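Home | Stations | Data Cards | Known Faults | Contact
Print this page | E-mail this page

Sikari Bakery Packing Set – Data Card and Fault Notes
Posted in January by the Illcombe bench team

# What this set is

Welcome, and thank you for taking an interest in our little bakery! Sikari is a set of two-arm recordings in which play bread and pastries are moved between a tray and a paper bag. It was made at our Illcombe bench with the Lawal control software, and we are very fond of it, warts and all.

# What went wrong

Please read this part before you train on anything. In 16 of the episodes the right gripper kept closing after the force limit should have stopped it. Two paper bags tore and one bun was squashed quite flat, poor thing. We spent far too long blaming the paper, then the finger pads, and then each other – and in the end it was a stale limit value that Lawal loaded again after every restart.

There was a safety side to it as well. The same stale value was used by hand-guiding mode, so a person's fingers would have had no more protection than the bun did. No one was hurt, but we stopped all work until the fix was in.

# Using the files

- Faulty episodes are in `rerkico_hold/` and marked `grip_fault`
- Episode 22 has a late start on one wrist camera, so check your timestamps
- If you run Lawal yourself, read the limit back after each restart and keep your hands out until you have

# The bench

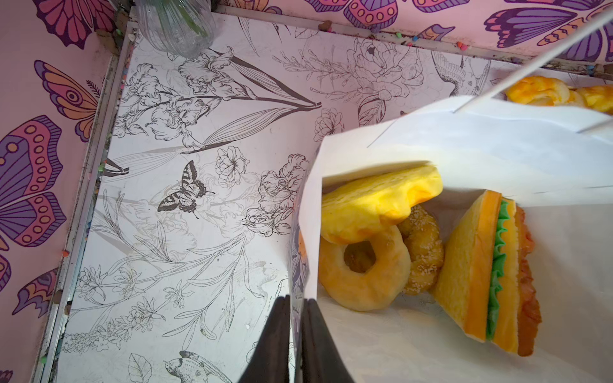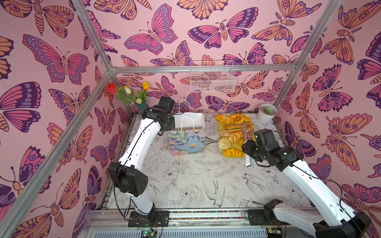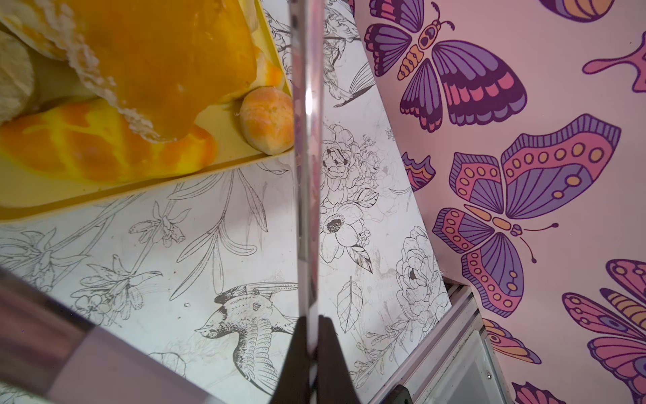

Sikari station, Illcombe: play food and butterfly walls, with the wide view in the middle and a gripper's view on either side.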